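Leave the Clutter on the Table

Sunday, May 30, 2021

Most of the arguments I have had over the past year about robot learning have been about tables. One camp wants a clean table, plain gray, with one object on it and good light. The other wants to go into homes and record people handling their own things where they already sit. I have worked both ways and I am now firmly in the second camp.

The case for the clean table is cost. At Palstead we could record 500 examples in a week with two people. The arms never snagged, the lighting never changed, and very few recordings had to be thrown out. The policy we trained on them did well on the same table. Moved to a kitchen, it reached for the wrong thing or stopped short.

Home recording is slow. With hand-held grippers, a person picks and places things the way a robot would, and the camera on the tool sees what the robot's camera would see. The first home in our Grotari set took a full day and gave us 604 recordings, of which around 20 percent were unusable. People bump the table. They change their minds halfway through a grasp. Anyone who budgets for this kind of work should plan for those losses and stop treating them as a failure of the method.

What you get in return is variety that I don't believe can be staged. I have tried. Asked to make a messy table, engineers spread out the same 25 objects every time, evenly spaced, with a clear path to each. A dresser or a craft table in a real home has soft things pressed against hard things, clear jars that the camera half sees through, and patterned cloth with wrinkles in it. 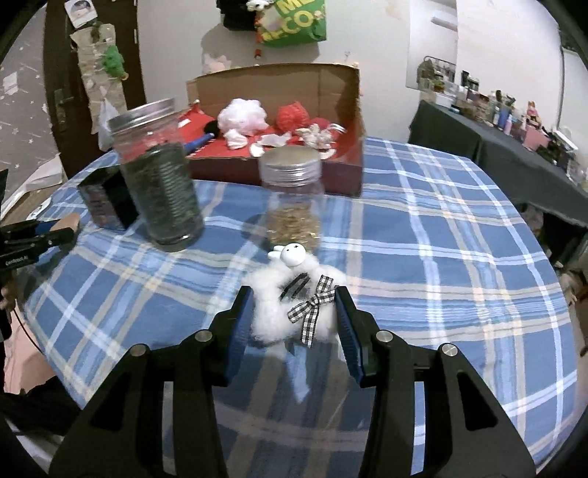 A fluffy hair tie between the fingertips, with jars and an open box of accessories behind it.

A hair tie is a good test. It is soft, it has a hole in the middle, and a bow or an ornament changes where it can be gripped. I would trade a hundred recordings of wooden blocks for a few of those.

The objection I take seriously is privacy. A home recording picks up whatever is on the wall and the shelves. The Cener guidelines we adopted let the household review everything before it leaves the building, and delete any part of it. That should be the minimum for any group doing this, and it should be written into the schedule as paid time. We plan to start the next set of homes in June on those terms.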